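Spent most of June on cabinet doors. I drive the arm in the simulator from my desk with a hand controller, and each good run gets saved for training. We have 103 now, and I threw out 22 where I let go of the handle early.
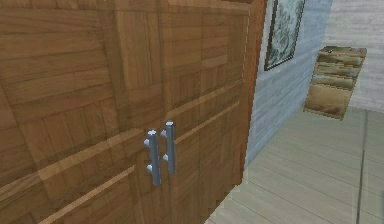

Mestside Robot Learning Team

The two handles sit very close together, so I come in slowly and line up on one before closing the fingers. Leonie Reuter does it faster than me. Next up are drawers, five runs each to start.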